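Review: The Gurudine Bench Practice Kit for Two-Arm Robot Cells, Second Edition

Reviewed for the Vesdale Shared Laboratory, Equipment and Methods Section
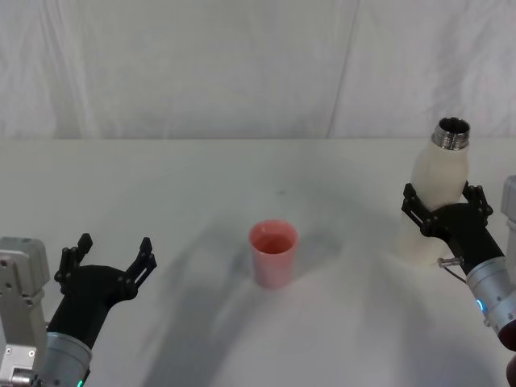 Scope of this review

The Gurudine Bench Practice Kit is a boxed set of written rules, checklists, floor and table markers, and training props for groups that run two robot arms over a shared tabletop. It is sold by Skernik and is now in its second edition. The kit contains no robot hardware and no software. Its purpose is to give a laboratory a common way of setting up, running, and recording handling tasks such as picking, passing, and pouring.

The Section used the kit through July on pouring tasks with a bottle and a cup. The comments below concern the rules and the supplied materials. We did not assess the kit as a substitute for a risk assessment, and the publisher does not offer it as one.

What is supplied

The box holds a spiral-bound rulebook, 100 single-page run sheets, a pad of fault tags, two rolls of low-tack marking tape, and a set of laminated cards for posting at the cell. A plain curtain and its rail are sold separately. The rulebook is well printed and lies flat when open, a point our operators raised more than once in its favor.

The laminated cards are less successful. The type is small, and the card for stopping a run places the most important instruction in the fourth line. We have printed our own version in larger type and recommend that other users do the same.

Rules on the work area

Chapter 2 asks for a plain tabletop and a plain backdrop, with only the items named on the run sheet inside the reach of the arms. For the pouring task this means one cup and one bottle. The rule is short, and we found it easy to enforce. An operator can check the table against the sheet at a glance, and a forgotten pen or cable tie is noticed before the arms are enabled.

The chapter is weaker on color and light. It advises a backdrop and table "of similar pale finish" and says nothing about what this does to the camera view. With a white table and a white curtain, the back edge of the table shows mainly as a small change in brightness. A white bottle held over the same table has little contrast with it, while a pink cup stands out clearly. Users who depend on a camera to find objects should choose item colors with this in mind. The older Strömberg bench guide, which we used before this kit, has a full page on the subject and remains the better source.

Shadows receive a single sentence. Arms working under overhead lamps throw broad, soft shadows across the table, and in our pouring setup one lies across the base of the cup. We would like the third edition to include a rule on lamp position and a simple method for recording the lighting at the start of a session.

Rules on grippers and objects

Chapter 3 is the strongest part of the kit. It treats each arm separately and requires the run sheet to state the role of each gripper at every stage. In the pouring task, the arm on the right holds the bottle upright at its middle and the arm on the left waits with its gripper open, clear of the cup. The rulebook calls this the "declared idle" position. Before we adopted it, run sheets described only the arm that was moving, and two operators could reasonably disagree on where the other one ought to be.

The chapter also requires that:

Bottles are gripped on the body, never on the neck or thread.

Caps are removed by hand before the arms are enabled, and are stored outside the work area.

The receiving cup stands on its own, and is not used as a stop or guide for either arm.

Any lift over the cup begins only after the idle gripper has been confirmed open and empty.

We support all four rules. The second one caused some debate, as a few of our projects include cap removal as part of the task. The rulebook permits an exception if it is written on the run sheet in advance, and this has proved workable.

One gap should be noted. The kit gives no guidance on grip force for thin-walled plastic. It refers the reader to the gripper maker's manual. A table of starting values for common container types would be a useful addition, even with the usual warnings attached.

Rules on indicators and stopping

Chapter 4 covers status lights, stop controls, and who may approach the table. It asks each laboratory to write down what every indicator color means on its own equipment and to post the list within sight of the operator. This is sound advice. The small lights set into the wrists of our arms can show different colors at the same time, green on one and blue on the other, and a visitor cannot be expected to know how to read them.

The rule on approach is strict: no hand enters the work area until both arms have been stopped, even if only one of them is holding an object. Some users may find this slow. On a table where both grippers face the same cup, we consider it proportionate – and we have kept it without change.

Record keeping

The run sheets are clear and take little time to complete. Each has space for the task, the items, the role of each arm, the lighting, and any fault. The supplied 100 sheets did not last the month. Refills are sold in packs of 300 or 1,000, and the larger pack is the sensible choice for any group running daily.

We would prefer a printable file. Skernik supplies one only with the institutional license, and the terms of that license do not allow changes to the form. For a document that is meant to support local rules, this is a poor decision.

Fault tags are bright, numbered, and easy to tear from the pad. The adhesive leaves a mark on painted metal. We now attach them to the cable guard.

Suitability

The kit is suitable for teaching laboratories and for research groups that share one cell among several projects. It assumes that the reader already knows how to operate the arms. New staff at Vesdale read Chapters 2 to 4 before their first supervised session and complete a pouring run with an empty bottle before any liquid is used.

It is less suitable for production sites, where the rules on approach and guarding will normally be set by other documents. A group with a single arm will find that much of Chapter 3 does not apply.

Rating and recommendation

Content of rulebook: very good
Run sheets: good
Posted cards: fair
License terms: poor

The Section recommends purchase of the second edition for shared two-arm cells, with the posted cards replaced by a local version and the Strömberg page on color and contrast kept alongside it. Laboratories that hold the first edition should note that Chapter 3 has been rewritten and that the old run sheets have no space for the idle arm.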